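Okay, so the fridge numbers are in, and I promised a few of you a proper write-up instead of the two-line teaser from last week.

Quick catch-up if you missed the earlier posts. Gemo is our full-size humanoid, and the thing I've been poking at since spring is what we call the handoff problem. You ask the robot to get a drink and put it on the desk. Sounds easy! But the policy has to decide which hand to use, where to stand, and what to do with the other arm while all that is going on. Our old setup (the one I wrote up under the name Motinby) learned each piece as its own skill and then stitched them together with a little rulebook I wrote by hand. It was fine, until a bottle ended up a hand's width from where the rulebook expected it, and then the whole thing just stood there thinking about its life.

The new method is called Lei, and the main idea came from Tianyou Xiong over a very long lunch. Throw away the rulebook. Train one policy on whole demonstrations, start to finish, and let it see two views at once: the one from the robot's own head and one from a fixed camera in the room. The head view is great up close and pretty useless for knowing where your feet are compared to the furniture. The room view is the other way around. During training we randomly blank out one of the two, so the policy can't get lazy and lean on a favorite. That blanking trick is maybe ten lines of code and I fought against it for a month, because I was sure it would only slow the training down. (It did slow it down. I was still wrong.)

We collected 1,233 demonstrations, all teleoperated, and my shoulders would like you to know I drove a lot of them. Xinyi Tian drove the rest and is much smoother than I am. You can tell our demos apart from the wrist speed alone, and for a while the policy could too: it would start a reach like Xinyi and finish it like me, with this awful little hitch in the middle. We fixed that by resampling everything to the same hand speed before training, and the hitch went away!

Now the numbers. Over 89 test runs with the bottle starting in spots the policy hadn't seen, Lei finished 33 more than Motinby did. I had to recount, then I made Xinyi recount. The biggest gain was in choosing a place to stand, which I did not expect at all; I figured it would be in the grasping. Of the runs Lei lost, 13 were the same failure, where the hand closes a moment too early and nudges the bottle over. I have a theory about that one and it involves the bottle cap, but I want to test it before I go on about it here.

One more thing before the pictures. Somebody asked in the comments whether the room view is cheating, since a robot in a kitchen won't have a camera up on the wall. Fair question! We ran Lei with the room view switched off the whole time, and it got worse but didn't fall apart, and it still beat Motinby. So the second view seems to be teaching it something in training that it holds on to later. I'd love to know what exactly. If you work on this stuff and have a guess, write to me.
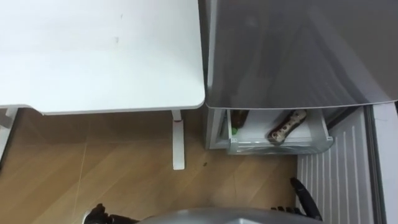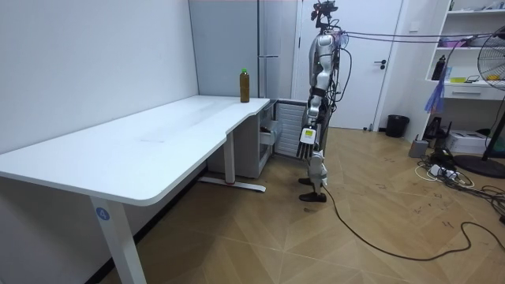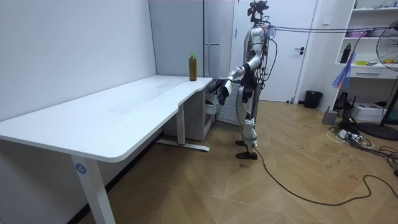
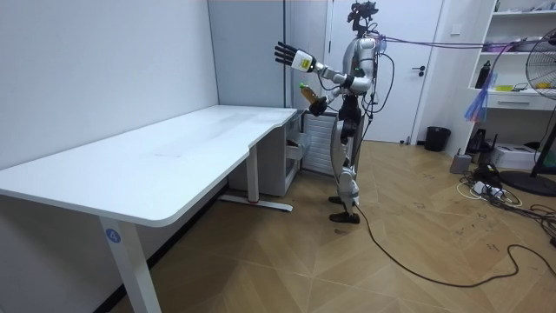 Filed under: Robots, Lab notes

The first one is the head view and the other three are the room view, so you can see how little the two have in common. It's the same desk in all four, and the bottle with the green cap is in the three room shots: standing on the desk in two of them and in Gemo's left hand in the last.

Next up is a write-up with Tianyou for the Ernberg workshop in September, and I'm hoping to have the early-closing thing sorted by then. I also want to try blanking out the views for longer stretches, a few seconds at a time, to see where it breaks. Xinyi thinks it'll break right away. We have a coffee riding on it, so I'll post the result either way.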